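Wrist view goes almost black near contact - keep or drop these frames?

Print this page | E-mail this page

We are collecting demonstrations for a pick-and-place policy: two camera streams, one fixed and one on the wrist, plus joint positions. The set stands at 486 episodes. In a good share of them the wrist stream loses everything for part of the episode, and my loader's blur filter throws the whole episode out. The frame further down is typical. Should I trim such frames, mask them, or leave them alone? I would like to settle this before the training run in November.

Irina Anghel 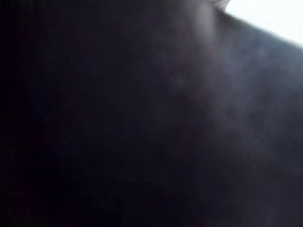

Answer from Nighat Siddiqui - August 21, 2021

Leave them in. A very close surface fills the view and is far inside the focus distance, so there is no texture for a sharpness filter to measure. Your frame is nearly black on the left with a grey-blue haze to the right, and the top right corner is plain white. The exposure range is poor, but the curved edge against the white is still a usable cue, and the policy will meet frames of this sort when it runs.

What I would change is the filter. Score the episode on the fixed camera only, and reject on the wrist stream only when timestamps are missing or frames are repeated. We ran the old filter over 2,979 episodes in Grokstead and it had removed mostly the ones with long contact phases, so the policy was weak exactly there.

If you trim, trim both streams and the joint data together. Cutting one stream shifts the alignment and the loader will not warn you.

Answer from Henrik Harms

Check the exposure setting first. Auto exposure hunts when a dark thing comes close to the lens. Fix it by hand, then record 4 test episodes and compare. It will not cure the focus.

Answer from Vasco Garcia

Had the same on Bamus. I just deleted them and it trained fine, more than 2 months ago now. Didn't compare with anything.

Comment from Irina Anghel

Filter moved to the fixed camera, thanks. Exposure was on auto - will lock it and re-record the test set. Does anyone mask the wrist input at random during training as well, or is that overkill with two streams?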